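I said in June that I'd pick one gripper and stick with it, and of course I've done nothing of the kind. I've been swapping between two of them every evening for weeks now and I've got opinions!

Quick recap for anyone who missed the last post. I'm trying to get an arm to open doors in simulation before I let anything near my real ones (the landlord is a patient person but there are limits). The two hands are the Curkness, a plain parallel job with two flat plates that slide in and out, and the Sutisier, which has three curly fingers and costs so much more that I only have the free model of it. Same arm, same controller, same door. Each one gets 2000 tries at the knob and then I go to bed.

I really wanted the Sutisier to win. It looks like a hand, it wraps round things, and on the mug tests last spring it was lovely. On doors it gets its fingers in its own way. The third one keeps arriving at the wood before the other two have got hold of anything, and then the arm shoves, and then the physics has one of its little moments and the whole lot goes off into the distance. I watched that happen more times than I'd like to admit, with tea.
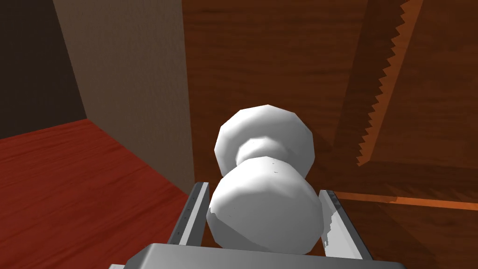
The Curkness had its own troubles, mostly with slipping. Flat plates on a round thing only touch in a couple of small places, and when the wrist starts to turn the knob just stays where it is while the fingers skate over it. I'd been blaming the friction setting and pushing it up and up, which felt like cheating. Then I stopped a run with the fingers either side of the knob, before they'd closed, and had a proper look from the wrist camera. My knob is a low-polygon one, all flat facets, with a bulb at the front and a narrower waist behind it. So how well the plates sit must depend a lot on which bit of the thing they meet, and I'd never once thought about the angle of the wrist going in. I put friction back where it started and added a small twist before closing, and failures over the next 2000 tries came down to 39. I was so pleased I rang my sister, who was very nice about it.

I did try going for the waist as well, by the way. More to hook on to, I thought. It does hold better if you pull straight back, but getting in there without the palm bumping the front bulb is a faff and I gave up after one evening.

The controller is still the Larnton one and I still can't decide if I like it. Smooth as anything until it touches something, then it gets twitchy. I dropped the closing speed by half and that calmed it down. Somebody told me to try the Szabó planner instead, so that's downloaded and sitting there looking at me.

Next job is a smoother knob, 3000 facets or so the download page claims, to find out whether my clever twist is any use at all on something properly round. I have a bad feeling.

Comments

tinbadger: I had the same skating problem with flat plates. Stuck a soft pad on the model and it went away, but the sim ran like treacle after that.

Moth in the loft: Please do lever handles next, those are what I've got at home!

pelican_row: What closing force are you using? Mine crushes or slips and there's nothing in between.

(reply from me) Pelican, the default, I haven't dared touch it. Moth, levers are on the list, under the cupboard.

Last updated: June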